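Section 6. When the Hand Will Not Let Go (or Will Not Hold On)

6.1 Before you start

This section covers grip faults on the Farnow hand: the ones where it drops what it was given, and the ones where it has grown attached. It assumes the hand is mounted, powered and paired with the Divby controller as set out in Section 3. If you skipped Section 3 and came straight to the section on faults, you have plenty of company, but go back and do Section 3.

Read the caution below even if you read nothing else.

CAUTION: A stopped hand is still a closed hand. The stop button cuts drive to the fingers. It does not open them. Whatever was in the grip stays in the grip, and the finger gearing holds it there with no power at all. Do not press stop and then reach in as though the matter were settled.

You will need:
The release key (short steel key, clipped inside the lid of the controller case)
A soft cloth
The test block from the accessory bag
A second person, for anything in 6.4

6.2 What the fault codes mean

The controller shows a three-digit code on its status page. Most of them are explained in Appendix B. Two matter here.

Code 548: Grip lost. The hand believed it was holding something and has stopped believing it. The object is usually on the floor by the time you read the code.

Code 551: Grip not released. The hand was told to open and at least one finger declined. This is the one with the safety implications, and it is also the one that people clear and clear again until it goes away. Clearing it does not move the finger. It only stops the controller from mentioning it.

Note: Firmware released before July shows 551 for a low supply voltage as well. Check the supply reading first. It should be 48 volts with the arm standing still. If it sags when the fingers move, look at the power cable before you blame the hand.

6.3 Grip lost (548)

1. Let the arm finish its retreat to the parked position. Do not catch falling objects on the hand's behalf.

2. Open the status page and write down the code, the finger named beside it and the time. The log keeps this too, but the log is overwritten on restart, and a restart is what everyone tries next.

3. Wipe the fingertips with the dry cloth. Hand lotion, cooking oil and label glue are the usual suspects. Do not use solvent, including the kind that says it is safe for everything.

4. Place the test block on the table, flat side down, and run Test Grip at the Low setting.

5. If the block stays put through the lift and the turn, the hand is fine and your object is the problem. Go to 6.6.

6. If the block slips, run Zero Fingers from the maintenance menu with nothing in the hand, then repeat step 4.

7. If it slips again, stop here and call for service. Turning the force up to High will appear to fix it. It will also move the fault to some later day when the hand is holding something you care about.

Try to run the tests over a clear patch of table. Small objects near the fingers have a way of joining in. The Test Grip routine sweeps the fingers outward before it closes, and anything within reach of that sweep may be nudged, pinched or sent over the edge.
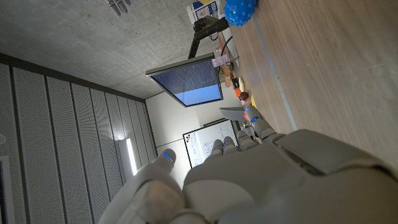
Can I leave the hand powered while I tidy the table?

Only with the drive disabled on the controller and the arm parked; a hand that is merely between tasks can start its next one with your wrist in the way.

6.4 Grip not released (551)

This procedure takes two people. One works at the hand, and the other stands at the controller and touches nothing unless asked. The second job is harder than it sounds.

1. Press stop. Leave it pressed in.

2. Support the object from underneath. If it is heavy, sharp, hot or full, put a tray or a folded blanket under it as well. When the fingers do open, they will give no notice.

3. Have the person at the controller read out which finger is named beside the code. Do not guess by looking. The finger that seems to be doing all the work is quite often the innocent one.

4. Ask them to turn off the main supply and confirm it aloud. "I think so" does not count.

5. Wait for the controller display to go dark.

6. Fit the release key into the socket at the base of the named finger. Keep your other hand clear of the palm.

7. Turn the key slowly counterclockwise until you feel the finger slacken. It should take 2 full turns. If it takes noticeably more, the gearing may be damaged, and the hand should not go back into use even if it opens nicely for you now.

8. Ease the object out. Do not pull the finger back by its tip. The tip is the part that breaks, and it is also the part that costs the most.

9. Remove the release key. Put it back in the lid of the case before you do anything else.

CAUTION: Never restore power with the release key in the socket. The finger will turn the key with it, and the key will turn whatever it meets.

If your own finger is the object in question, steps 3 through 5 still apply, only faster. Do not try to open the hand from the controller. The Open command closes the fingers very slightly first, to unload the gearing. This is good engineering and a terrible surprise.

6.5 Bringing the hand back into use

1. Check that nobody is within reach of the arm. Include yourself.

2. Restore the main supply and release the stop button.

3. Run Zero Fingers with the hand empty. Each finger should curl and straighten once, without chatter.

4. Run Test Grip with the test block at Low, then at Medium.

5. Enter the fault in the service record, including who was present and what was being held. "Misc. item" has been entered before and helped no one.

Note: After a 551, the controller holds the hand at reduced speed until a service password is entered. This is deliberate. Please do not ask the installer for the password so that you can get the day's work finished. The day's work is how you came to be reading 6.4.

6.6 Objects the hand finds difficult

Some things slip or stick in a hand that has nothing wrong with it:

Thin cloth, which bunches between the fingers and is then reported as a 551
Wet glass
Anything with a tacky label
Loops of cable, which the hand picks up with great confidence along with everything attached to them
Soft packaging, which passes the grip check at the start of a lift and fails it halfway up

The cable deserves a further word. At the Jutmont site the hand closed on a loop of its own network cable one Saturday, lifted, and unplugged itself from the controller. With no connection it held its last command, as designed, and stood there gripping the cable that would have told it to stop gripping the cable. Korkor Asamoah wrote up the incident, and the cable clips in your accessory bag are the result. Use them. Route every cable behind the arm base and fix it down before the first powered movement.

If you use the Âu task editor, mark difficult objects as Assisted. The hand will then pause before closing and wait for a person to confirm. Jobs take longer this way, and the pause can be switched off under Preferences. The controller records who switched it off.

6.7 When to stop trying

Take the hand out of service and contact your installer if:

Code 551 returns within the same day
A finger moves when it has not been told to
The supply reading is correct and the hand still fails Zero Fingers
You can hear grinding, or have begun to think of the grinding as normal

Lock the main supply switch in the off position and hang the tag from the accessory bag on it. Write your name and the code on the tag in something that does not rub off. Pack the hand for return as described in Section 9, with the fingers open if they will open. If they will not, leave them as they are and say so on the form.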